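Fewer Demonstrations, Better Kept

Akua Tetteh, Oren Centre for Applied Automation, Brolville
2024-11-16

The public discussion of learning robots has settled on a single measure, the number of demonstrations collected. Funding applications quote it and progress reports lead with it. At Oren we have quoted it ourselves, most recently in the September report on the Pleltamura program, where the figure of 1,252 completed episodes appeared in the first paragraph and the method by which they were gathered appeared in an appendix. I wrote that report, and I now think the order was wrong.

This essay argues that public research bodies should change what they count and what they publish when they gather examples for a learning system. The views are my own and have not been adopted by the Centre, although several colleagues share them.

Pleltamura concerns the handling of small electrical fittings: wall switches, outlet panels, power strips and floor-socket boxes with hinged lids. None of the fittings is connected to a supply during collection. The tasks are modest ones. A hand reaches into an open box, picks up a small part, sets a part down on a block, moves a panel from a tray to the table. An electrician would give such actions no thought. For a machine that must learn them from recorded examples, each contains several decisions, and the quality of the recording determines whether those decisions can be learned at all.

The fittings were chosen for their ordinariness. They are cheap, they are made to standard patterns, and they are found in every office and school in the country. A program that cannot handle them has little claim on public money. They also have properties that make them awkward subjects. A transparent lid is hard for a camera to judge. A recess inside a box is dark. A cord never lies the same way twice, and a white panel on a white table offers very little contrast. We regard these difficulties as the substance of the work, and we have resisted suggestions that the table be covered in a darker cloth.
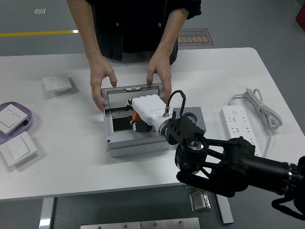 The role of the person at the table

Most published accounts of demonstration gathering describe the robot at length and the people in a line or two. Readers are left to suppose that an operator drives the arm and that the objects look after themselves. In practice a second person is often at work on the far side of the table, setting out the objects, steadying them and returning them to their places between episodes. A hand on a hinged lid is a contribution to the episode. If the lid is held, the robot has been shown a task in which lids are held.

There is nothing improper in this. Human help is a sensible way to begin, and people who work on electrical fittings help one another in much the same manner. The difficulty arises when the help is left out of the record. A system trained on assisted episodes may be tested on unassisted ones, and the resulting failure will be put down to the model, to the arm, or to the amount of data. Several weeks can be spent on the wrong cause.

Our own review of the Pleltamura material found 441 episodes in which a person had touched an object or its lid after recording began. The operators knew this perfectly well. The form they had been given contained no box for it, and so it was not written down. Othmane Benmoussa, who leads the collection team, had asked for such a box at the start of the program and was told that a longer form would slow the work. He was right to ask, and the decision to refuse was mine.

I would propose a plain rule. Every episode should carry a note of whether a person touched anything within reach of the robot, what was touched, and at what stage. The note takes a few seconds to make. It should be made by the person who did the touching, before the next episode begins. Labelling after the fact, by staff who were not present, has proved a poor substitute in our experience, and it costs more.

The case against counting

A count is attractive to those who must approve budgets. It goes up, it can be compared with the count of another institution, and it asks for no technical knowledge on the part of the reader. I do not suggest that it be abandoned. Learning systems do need many examples, and no amount of careful record keeping will rescue a collection that is simply too small.

The trouble lies in what a count rewards. When our team was set a target of 3,000 episodes for the year, the layout of the table changed less and less often. Changing it takes time. Panels must be moved, the power strip must be turned, its cord must be gathered again, and the cameras must be checked. A team that is judged on volume will quite reasonably leave the table alone. By the middle of the year we held long runs of episodes in which the same panel lay in the same corner, and the system had in effect learned the table.

A second effect is less often discussed. Volume targets discourage the keeping of poor attempts. An episode in which the hand closes short of the object, or closes on it badly and then recovers, does not count as complete under most rules, including ours at that time. Such episodes were deleted at the end of each shift. I consider this the most serious error of the program. A recovery shows the system what to do when matters have gone wrong, and a collection made up only of clean successes has nothing to say on the subject. 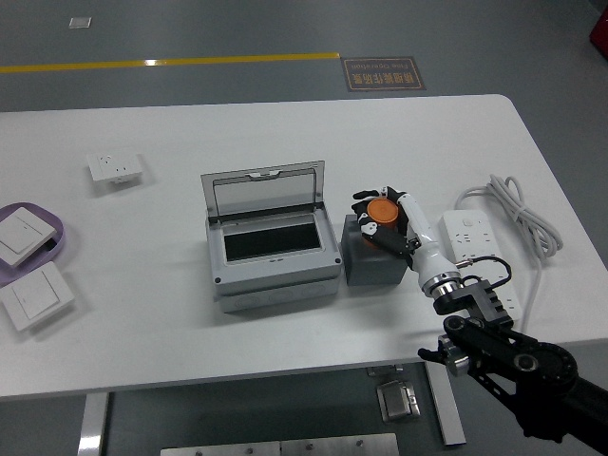
It follows that targets should be set in terms of variety as well as volume. Since the review we have asked the team for 300 distinct arrangements of the table, each with a small number of episodes, and we have asked that unsuccessful attempts be kept and marked as such. The weekly total has fallen. I am content with that, and I would ask those who read our reports to be content with it as well. An arrangement counts as distinct when at least two fittings have moved and one has been turned, a definition that was argued over for some time and that may well need to be argued over again.

Objects that are not part of the task

There is a related question on which I hold a firmer view than some of my colleagues. It is common practice to clear the table of everything the robot is not being asked to handle. The reasoning is that unused objects confuse the system and make the results harder to read. For a first trial this is fair. As a settled practice it produces machines that work only on cleared tables.

A real workbench has things on it. When the robot is asked to deal with a small part and a block, there should be a power strip to one side with its cord bundled beside it, and there should be panels on the table that play no part in the task. The person gathering the examples should record them, so that a later user of the data can select episodes with few bystander objects or with many. We have not always done so. In the earlier Pleltamura files the description of the table is limited to the object being moved, and anyone wishing to know what else was present must watch the recording.

Benmoussa has made the reasonable objection that a full inventory for each episode is a burden, and that inventories made in haste contain mistakes. He prefers a single photograph taken from a fixed point before the first episode of each arrangement, filed with a short list. I have come round to his proposal. It is cheaper than mine and harder to get wrong, provided that the arrangement is in fact left alone until the set is finished.

What should be published

Institutions that gather demonstrations with public money have a duty to say how they did so. At present a reader of our published material can learn the model of a camera to the last digit and cannot learn whether the operators were new to the work, how long their shifts were, or whether a colleague was helping. I would place all of this at the front of the report, ahead of any count.

The objection most often raised is commercial. Our partner on the program, Aryee, supplies part of the equipment and has an interest in how results are presented. Its staff were concerned that a frank account of assisted episodes would be read as an admission of weakness. We discussed the matter at some length, and the firm agreed to publication on condition that the same details be required of any other supplier. That condition seems to me entirely proper. It should be written into the agreement before collection starts, when neither side yet knows which episodes will be embarrassing.

Operators should also be named where they wish to be. Gathering demonstrations is skilled work. The difference between an experienced operator and a new one is plain in the recordings, in the angle at which the hand approaches and in how little it hesitates over an opening. Learning systems copy these habits, good and bad alike. Those who supply them are treated in most papers as a source of labour, to be thanked in a footnote if there is room.

The Centre will decide in the new year whether the revised form becomes standard across its programs. I have recommended that it should, and that the 441 assisted episodes be released with their corrected notes at the same time. They remain useful examples of a robot and a person working on the same fitting, and some future program may want precisely that.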